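The Makowska cheese dairy opens its doors one Thursday in July, and the parking field fills by nine. I know because I got there at ten past and left my car in what I believe was a ditch.

Admission was free. The hairnet was not optional. Our guide, Bożena Sowa, walked us past the brine tanks at a pace that suggested she had cheese to get back to, and told us the ripening cellar holds 600 wheels in a good year. This was a good year, she added, in the tone of someone reporting a flood. The sun was fierce by the time we came out into the yard, and the cellar had been so dark that half the group walked straight into the other half.
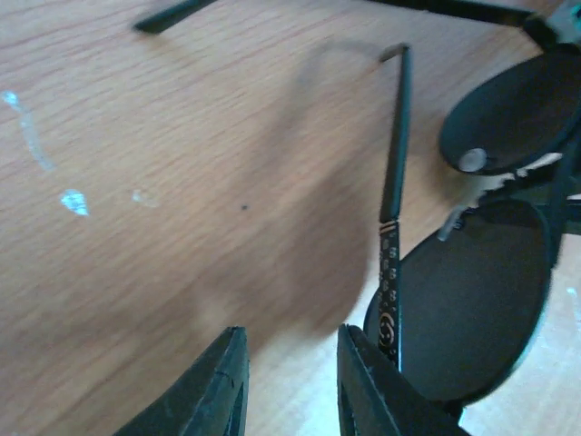
Can you buy the cheese on the day?
The shop by the gate sells it until four, but the aged wheels go early and the card reader comes and goes, so bring cash.

I bought a wedge of the seven-month, which tastes of hay and mild reproach. Lunch was a potato pancake eaten standing up, next to a man explaining rennet to his wife. She had not asked. The afternoon talk, "Milk: A History," ran well past its slot and had only reached the Bronze Age when I slipped out for a second pancake.

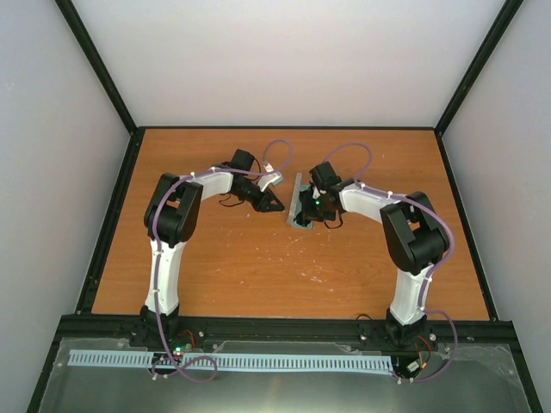 Witold Nowakowski writes that I should have stayed, as the talk picks up once it gets to butter, and that the ditch is officially Overflow Parking B.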